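Washing and Storing Football Gear at Home
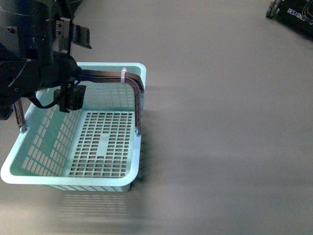

A light mint-blue plastic basket.

A season of football is hard on a laundry room. Practice pants come home with grass ground into the knees, girdles smell by the second week, and the helmet ends up on the kitchen counter. The tips on this page were collected from parents and former players in the Atescombe youth league, and they cover everything from the jersey to the mouthguard.

Jerseys and pants

Turn jerseys inside out before washing so the numbers don't rub against zippers and snaps. Use cold water and the gentle cycle. Skip fabric softener, which leaves a coating on stretch fabric and holds in odor. Hang to dry. Heat from a dryer will crack printed numbers within a few washes.

Take the knee and thigh pads out of the pants first. If the pads are sewn in, put the pants in a mesh bag and run the spin on low.

Grass stains: mix one part white vinegar with two parts water, work it in with an old toothbrush, and wait 20 minutes before washing. Test a hidden spot on colored pants.

Mud: let it dry completely. Knock off what you can outdoors, then rinse from the back of the fabric.

Blood: cold water only, as soon as you can get to it. Warm water sets the stain.

Shoulder pads

Wipe the hard shell with a damp cloth and a drop of dish soap. For the padding underneath, use a cloth wrung out in the same soapy water, then go over it again with plain water. Stand the pads upright near a fan overnight. Don't leave them in the trunk of the car.

Waltraud Hauser, who washed for three sons, hung hers on a wide wooden coat hanger screwed to a garage stud. A regular closet hanger bends.

Helmets

Use mild soap and lukewarm water, inside and out. No bleach, no solvents, no goo remover on old decals unless the maker says it's fine, as some products weaken the shell. Pull the jaw pads and wash them separately. Check the chin strap snaps while you're at it and replace any that have gone loose.

Gloves

Receiver gloves lose their grip when the palms get dirty. Wipe the palms with a damp cloth after each practice. Every couple of weeks, hand wash in cool water, press flat in a towel, and air dry with the palms facing out. Store them palm to palm.

Cleats

Bang them together outside, then brush the soles. Stuff them with newspaper and change the paper once before bed. Remove the insoles and dry those on their own. Remo Mayrhofer keeps a cleat wrench on a nail by the back door and tightens the studs before each game.

Mouthguards

Rinse in cool water after use and brush with toothpaste. Hot water will change the shape. Keep it in a vented case and wash the case too.

End of the season

Wash everything once more, even the spare socks. Dry for a full day. Store the pads somewhere with air movement, never in a sealed plastic bag. Write the player's size on a piece of tape inside the helmet bag so you have it for sign-ups in April.

Page updated 11th September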